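Stanix Household Support
Ticket 181
Subject: Mug stand leans when mugs are on it, and toaster oven door
Opened: 1 Mar 2025
Status: Waiting for customer
Site: Prirnulham, practice kitchen

Customer message

Good morning. We have two problems with the things on our kitchen table and I will try to write them in order.

The first is the mug stand, bought in October. When two mugs are on the pegs, the post leans a little to one side. Without mugs it stands straight. I have tightened the screw under the base, and after some days it is the same again.

The second is the white toaster oven. The door does not close fully by itself. There stays a small gap at the top, and I must press it with the hand. The toast takes longer than before.

Reply from support

Thank you for the clear message. Please do the steps below and write the result after each one. Unplug the oven and let it cool before you touch the door.

Step 1. Look at the mug stand and the things near it.
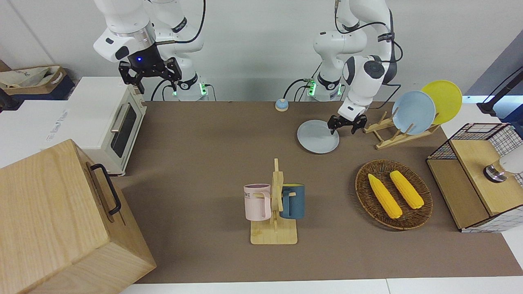
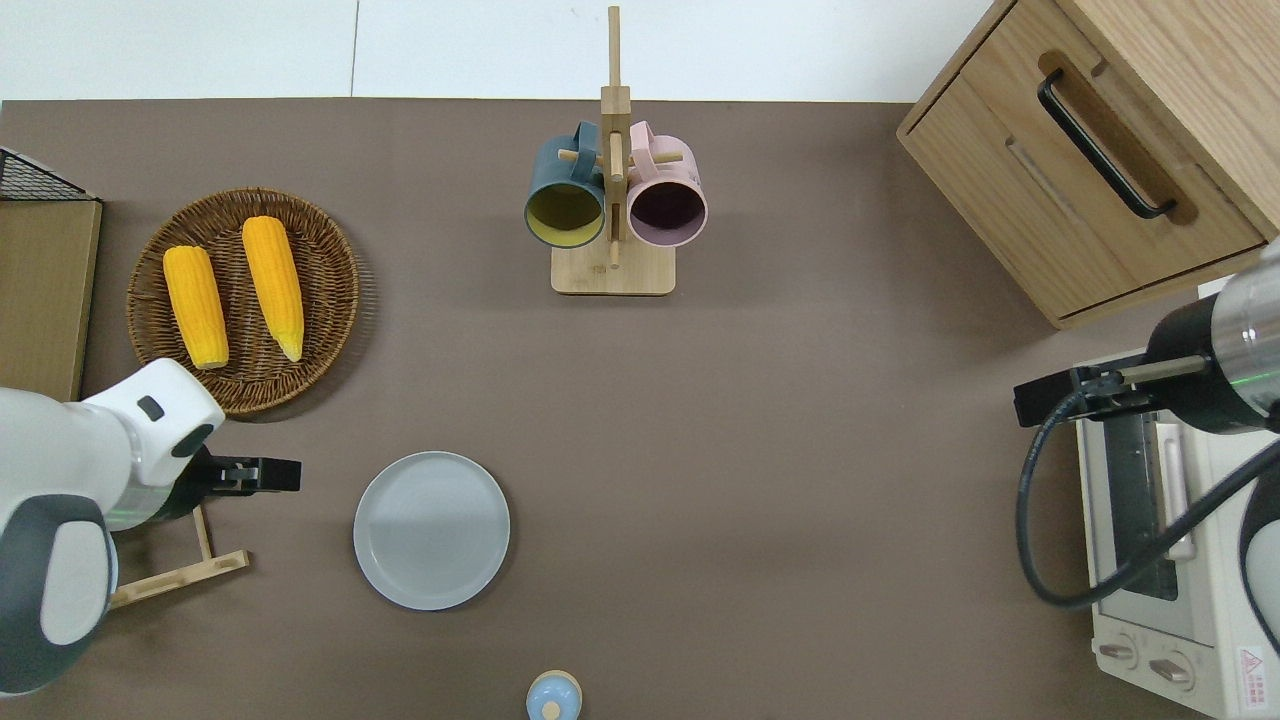
Step 2. Take all mugs from the stand and turn it over. Look at the screw under the base. If there is a washer, tell us if it is flat or bent.

Result: The washer is bent on one side. I did not see this when I tightened the screw, because I did not take it out completely.

Step 3. Put the stand back with one mug only, then with the pink and the teal one on opposite sides of the post. Wait 30 minutes each time.

Result: With one mug it leans to the side of the mug. With one on each side it leans less, but it still leans. The table is level, I have checked it with a spirit level in both directions.

Step 4. Open the oven door and wipe the edge of the door and the hinges with a damp cloth. Do not use oil.

Result: There were old crumbs in the left hinge. After the cleaning the door closes better. The gap is now 2 mm, before it was 5 mm.

Step 5. Pull out the rack and push it in again until it stops.

Result: The rack was already in the right place. No change.

Note from support

We will send a new screw and a flat washer for the stand from our Marchuk store. Please do not use glue on the post, as the base could not be replaced afterwards. For the door, please clean the hinges one more time with a soft dry brush and measure the gap again. If it is still 2 mm, we will order a hinge set from Steston.

Customer message

Thank you, this is understood. I will brush the hinges this evening and write the new measure here. Please send the parcel to the side entrance, the front door is closed until noon. May I keep the plates and the corn tray on the same table while we wait, or must the stand be alone?

Reply from support

You can leave everything on the table. Only keep the mugs off the stand until the new washer is in.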